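Desk tidies: does the cube earn its corner?
Zestville Workspace Letter, 2022-04-23
By Melquiades Gallegos

Every spring the catalogues decide that our desks are a disgrace. Drendau sent me two in March alone, and both were certain that a mesh cube at the back of the desk, with a basket to go in it, would give me back my afternoons. I have owned a good many desk tidies. My afternoons are where they were.

Still, readers keep asking, so I have been looking at the usual pairing: wire cube with wooden boards in it, plastic basket for the bits. The claim is that things on the desk will drift into the basket, the basket will live in the cube, and the white top will stay clear. I have my doubts about the drifting.

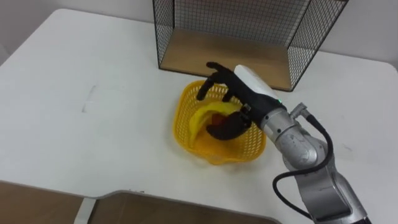

White desktops are where I would start complaining. They look marvellous in a brochure and they show everything. A cube takes up its own patch at the back and does nothing for the part where you work, so the grey scuff over on the left and the little specks to the right of the basket are there for all to see. No amount of storage will hide those. A damp cloth might, and it costs a good deal less than a cube. If your desk has a cut-out at the front, as this one does, you have also lost a bit of top already, and you should think hard about what else you want standing on it.

The mesh itself I have less quarrel with. You can see what is in there without getting up. Dust is another matter. Valtonen's leaflet calls open wire "self-airing", a phrase I have read several times now and still can't get any sense out of. Air brings dust. The wooden boards will need wiping like any other shelf, and you will be doing it with your hand inside a box.

Then there is the reach. Push the cube right up to the wall, where everyone puts it, and each trip to the basket means leaning over the desk with your arm out. Once or twice a day, fine. For something you want every ten minutes it soon becomes a nuisance, and the basket creeps forward and stays there.
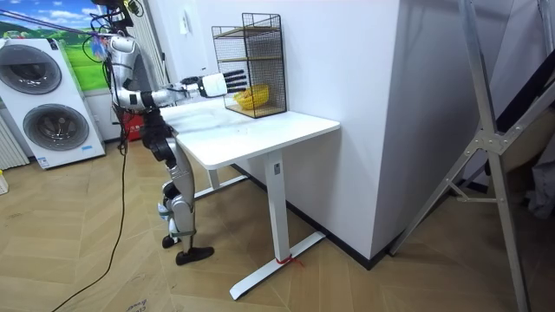
According to Wilhelmina, I have this the wrong way round: the lean is the whole point, and she would never have given up biscuits at her desk if they had been any closer. She keeps hers on the lower board and says the upper one is for post she doesn't want to open. I accept the biscuits. I am less sure about the post.

Baskets, then. Wirnex lists 247 of them, which seems excessive for a thing with one job. My own rule is that it should be light, that you should be able to see the bottom of it, and that it should hold lunch fruit and not much else. Anything deeper turns into a drawer without a front, and you will find last year's receipts in it.

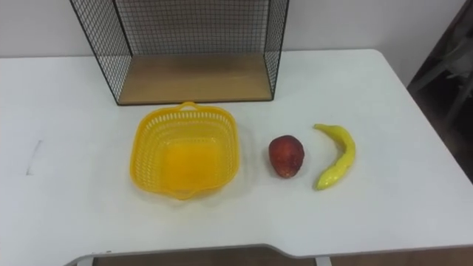 Fruit is where Tobias loses patience with the lot of us. An apple and a banana don't need a home, he writes, they need eating, and anyone buying a basket for them has been got at by Drendau. He has kept his on the bare desk for years and reports no ill effects, apart from one banana he would prefer not to discuss.

I am mostly with him. If you already own a basket, use it. If you have a cube, leave one board for things you touch less than once a day and see how it looks in a month. I wouldn't buy either on the strength of a catalogue, and certainly not the matching set.

Next issue: cable trays, about which I have been sent almost 700 words of praise by the people who make them.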